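Last updated: August

Oiling schedules and why I stopped following one

For years I treated wood in the kitchen by the calendar. First weekend of the month, everything got a coat of mineral oil whether it needed one or not. I kept this up through two apartments and most of a third, and the results were mediocre. Some pieces stayed tacky for days. Others looked dry again within a week.

The problem is that oil uptake depends on the piece. End grain takes far more than face grain. A board that gets washed twice a day loses oil faster than a bread board that only gets brushed off. Indoor humidity matters too, and mine runs from 30 percent in winter to well above that in late summer. A fixed interval averages all of this into a number that suits none of it.

What I do now is a water test. Put a few drops on the surface and leave them alone for 7 minutes. If they still bead, leave the wood alone. If they have flattened and the wood under them has gone dark, it is time. Test in the middle, where the knife work happens, and again near a corner. The two spots rarely agree, and I go by the middle. 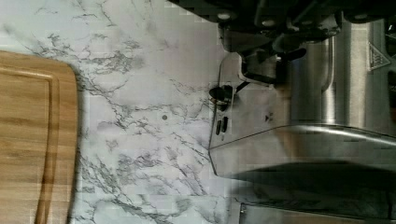

Application is simple but people rush it. The wood has to be fully dry first, meaning overnight on its edge with air on both faces. Warm the oil bottle in a bowl of hot tap water. I aim for 38 degrees Celsius, mostly so it spreads thin. Wipe on a light coat with a cotton rag, do both faces and all the edges, then wait a few hours and wipe off whatever is left. Oiling only the top is a common cause of cupping, as the bottom goes on trading moisture with the room while the top does not.

On products: I have used Civau oil and Ekton board cream. Civau is plain mineral oil and does what it should. Ekton has beeswax in it, which sits on the surface and buys a little more time between coats, but it collects in grooves and has to be dug out with a toothpick. Chak-lun Tseng wrote to me after the last post to argue for pure tung oil, which cures hard and does not need constant topping up. He is right about that. It also takes weeks to cure properly, and I am not willing to give up a board for that long.

Sanding comes up a lot. If the surface feels fuzzy after washing, the grain has raised and more oil will not fix it. Go over it with 100 grit only if there are deep knife marks, then something finer - always with the grain - and wipe off the dust before oiling.

Next post will be on spoons, which have their own problems.

3 comments | 7 shares

We use cookies to remember your preferences. By continuing to read you accept this.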